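25/12/2024, workshop notebook, beeswax finish

Yes, I came in today (the oven at home was spoken for, and so was every chair). Quiet in here, heating off, two jumpers on. I wanted to get the Olum batch written up before I forget which tin was which.

So! Batch 2 is the one with more wax in it, and I much prefer it. It goes on like cold butter, which Bence grumbled about, but warm the tin on the radiator first and it spreads beautifully. I gave each test piece 30 minutes before buffing, same as in May. The ash offcuts drank it up and wanted a second coat. The cherry didn't, and I overdid it, so there's a sticky patch near the knot that I'll have to rub back with a bit of white spirit. 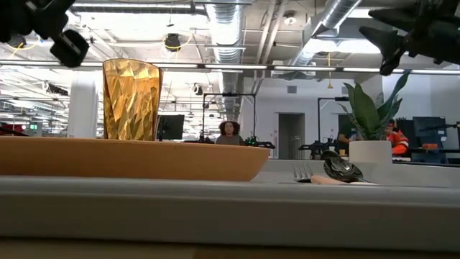
2 min read

Wooden bowls are what most people ask us about, so I'd like the food-safe question settled before we sell a single tin. Montserrat reckons the oil needs 30 days to cure properly and I'm inclined to go along with her. Sihan wants to try walnut oil instead, and I keep saying no because of nut allergies (sorry Sihan, still no).

Water test: a wet mug left on the ash for 336 hours, topped up whenever somebody walked past. Faint ring, gone after a buff! The old Balogh recipe left a black mark you could see from the door.

To do: order more wax from Breltari, the pellets and definitely not the blocks. Ask Levente if he still has the small double boiler. Relabel the tins, the pencil has rubbed off three of them already.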